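Flulletik Two-Arm Bench
Build and Set-up Guide
Section 4: Task Board, Hand Check and First Insertion

Revised 3/22/23 by Takeshi Sugiyama

This section assumes that the base is bolted down, both arms are mounted, and the joint zero routine in Section 3 has been completed. Do not start here with an arm that has been moved or reassembled after zeroing. Repeat Section 3 first.

4.1 Before You Begin

You will need:

Task board, printed and sanded
Full set of board parts
2 mm hex driver
Isopropyl alcohol and a lint-free cloth
Double-sided tape, thin type
Emergency stop, wired and tested

CAUTION: Keep hands and sleeves out of the shared work area whenever the motor supply is on. The arms can move at full speed if the controller loses its speed limit file. Hold the emergency stop during all of 4.4 and 4.5.

4.2 Preparing the Table

1. Wipe the tabletop with alcohol and let it dry. Tape will not hold on a dusty or oily surface.

2. Check that the table does not rock. Shim the feet if it does.

3. Route the arm cables behind and below the arms. Leave enough slack for a full turn of each wrist. A cable that pulls tight during a move will show up as a position error at the wrist, and it is easily mistaken for a bad motor.

4. Turn off any lamp that shines straight down on the board. White parts on a white board lose their edges under strong light.

NOTE: A matte black top is preferred. The Drovden sheet used on the first build is slightly glossy and works, but the detection threshold had to be raised to 184. Start from that value if your top reflects the lights.

4.3 Placing the Board

1. Set the board flat between the arms with the long side running away from the base.

2. Slide it until both hands can reach the center line. The near edge must clear the torso cover.

3. Tape the board at the corners. Press for a few seconds at each one.

4. Push the board from each side with one finger. If it shifts, use more tape. Do not use screws. The board should break free if an arm pushes down on it at an angle.

5. Put the loose parts on the board. Exact positions do not matter, but leave room for the fingers around each part.

4.4 Hand Check

1. Turn on the motor supply and wait for the hold tone.

2. Load the file hand_check from the Osei menu. Set speed to 8 percent.

3. Run the left hand open and closed. All fingers should start together. If one lags, stop and check its tendon screw with the 2 mm driver. Turn the screw a quarter turn at a time.

4. Repeat with the right hand.

5. Park the right hand, open, above the far right side of the board. It must not touch the board or any part.

NOTE: A faint click when the thumb folds under is normal on new hands and goes away with use. A grinding sound is not normal. Remove power and refer to Section 7.

4.5 First Insertion, Left Hand

1. Load peg_small. Leave the speed at 8 percent.

2. Start the routine. The left hand picks up a small peg between its fingertips, lifts it, and stops above the small panel to the left of the board's center line.

3. At the stop, compare your set-up with the view from the head camera. The peg should be just clear of the panel, with the hand curled down over it and the right hand open and out of the way.

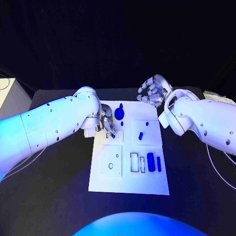
4. Check the peg for tilt. If it leans, press Release with your free hand on the keypad, reseat the peg, and go back to step 2.

5. Press Continue. The hand lowers in small steps and stops when the force limit is reached.

6. If the peg jams, press Back. Do not pull it out by hand while the motors are holding – the finger joints will resist and the tendon can jump its guide.

7. Repeat until 4 insertions in a row finish without a jam. Then raise the speed to 20 percent and repeat the test.

4.6 If Insertion Fails

Peg misses on the same side every time: the board has shifted or was placed at an angle. Redo 4.3, then run the board locate routine.

Peg misses on different sides: check the wrist screws for play. If they are tight, repeat the joint zero routine.

Peg slips in the fingers: clean the fingertips with alcohol. Worn tips can be covered with Bristard grip film, one layer only. Two layers change the grip width enough to upset the force limit.

Arm stops early with no contact: the force limit is set too low, or a cable is dragging. Check the cable first.

Save the working values under a new name before going on to Section 5. The default file is overwritten at each software update.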